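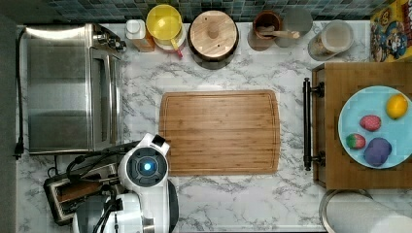
Can a robot do my chores for me yet?

Some of them, slowly, and usually with a grown-up engineer standing close by. Robots in factories have been great at repeating one job for years. Kitchens are much harder!

I found that out when I started writing about robots. Think about picking up a strawberry. You look, you reach, you squeeze just enough (too much and you get jam). Your brain does all that while you're humming a song. A robot has to work out every bit of it.

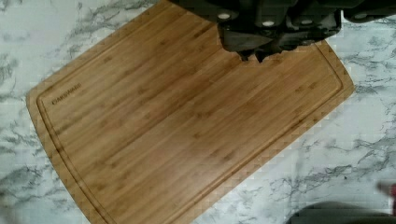
Then there's the problem of stuff moving around. Your mom leaves the cutting board crooked, and you still know it's the cutting board. A robot that learned with the board straight can get very confused – so people let it practice, maybe 100 times, with things in different spots.
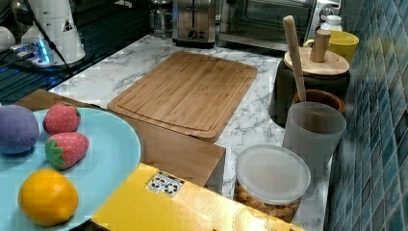
Toy fruit is handy for practice, because it doesn't go mushy when it's dropped. Real plums do. I've tested this myself, sorry, kitchen floor.

So for now, clearing the table is still your job. Try it once wearing thick mittens – that's a little like how it feels to be a robot!

Jennylyn Calimlim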